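## New in paperback: *The Ormsby Crossing*

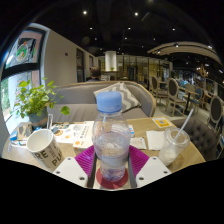
*2 min read*

Milagros Ulloa spent years in the Birkport archives before she wrote a word of this history of the river war, and the paperback, due in June, gives her room for a new afterword and three extra maps.

The book follows one supply company from the docks at Birkport to the bridge at Ormsby, where 946 of its 1,000 men were still on the rolls when the shelling began. Ulloa leans on letters and pay books more than on the generals' memoirs. The chapter on the winter camp at Pokon is the strongest – short, cold and full of detail about boots and flour.

Readers new to the period may want a timeline at hand for the first two chapters, which move quickly between the fronts.

Translator Yiran Hou supplied the passages from the other side's diaries.

Rarero Press, paperback. Members can reserve a copy at the front desk.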